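Abtropfgestell

Ein Abtropfgestell, landschaftlich auch Geschirrkorb, Abtropfkorb oder schlicht Abtropfe genannt, ist ein Haushaltsgegenstand, in dem gespültes Geschirr aufrecht oder schräg steht, bis das Wasser abgelaufen und der Rest an der Luft getrocknet ist. Es gehört zu jenen Dingen, die man in fast jeder Küche antrifft und über die doch erstaunlich selten geschrieben wird, obwohl sich an ihnen eine Menge über das Wohnen ablesen lässt.

Aufbau

In der einfachsten Form besteht das Gestell aus einem Rahmen und einer Reihe von Stegen, zwischen die die Teller gestellt werden. Üblich ist ein Abstand von 3 Zentimetern, bei dem ein flacher Teller sicher steht und ein Suppenteller gerade noch Platz findet, ohne dass er seinen Nachbarn berührt. Ältere Gestelle wurden gern aus Buche gefertigt, später setzten sich verzinkter und kunststoffummantelter Draht durch, und heute findet man neben Edelstahl auch wieder viel Holz und Bambus. Zum Besteck gehört meist ein eigener Köcher mit gelochtem Boden, der eingehängt oder danebengestellt wird.

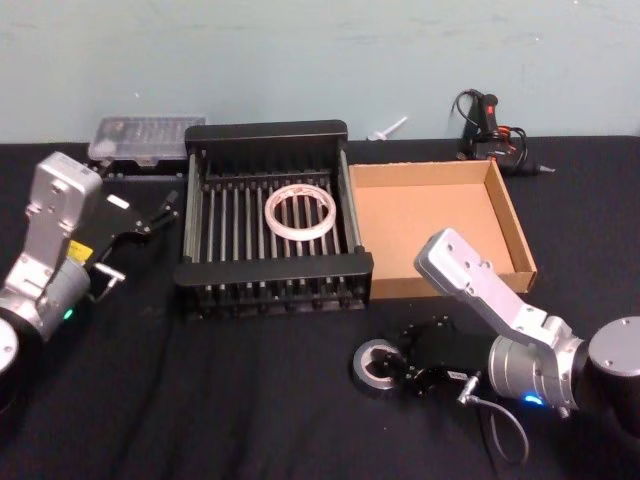
Unter dem Gestell liegt in der Regel eine Tropfschale, sofern es nicht unmittelbar auf der geriffelten Fläche der Spüle steht. Gute Schalen haben ein leichtes Gefälle und eine Tülle, die ins Becken ragt; bei allen anderen muss man das Wasser von Hand ausgießen, was erfahrungsgemäß gern einmal vergessen wird und dann zu den bekannten Kalkrändern führt.

Bauformen

Neben dem stehenden Korb gibt es das klappbare Scherengestell, das sich nach Gebrauch flach an die Wand lehnen lässt, sowie den Abtropfschrank, einen Oberschrank ohne Boden, der über der Spüle hängt und in dem das Geschirr gleich stehen bleiben darf. Verbreitet sind auch zweistöckige Ausführungen wie das Modell Skivent der Firma Pernthorpe, bei dem unten die Teller und oben Tassen und Gläser untergebracht werden. Es fasst nach Angaben des Herstellers 30 Teile und ist damit auch für eine größere Familie nach dem Sonntagsessen noch recht ordentlich bemessen.

Pflege

Holzgestelle mögen keine stehende Nässe und sollten zwischendurch ganz durchtrocknen dürfen. Drahtgestelle nimmt man sich von Zeit zu Zeit mit verdünnter Essigessenz vor, wobei den Kreuzungspunkten der Stäbe besondere Aufmerksamkeit gebührt, denn dort setzt sich Kalk zuerst fest, und dort beginnt bei beschädigter Ummantelung meistens auch der Rost.

Siehe auch: Geschirrtuch, Spülbecken, Tellerbord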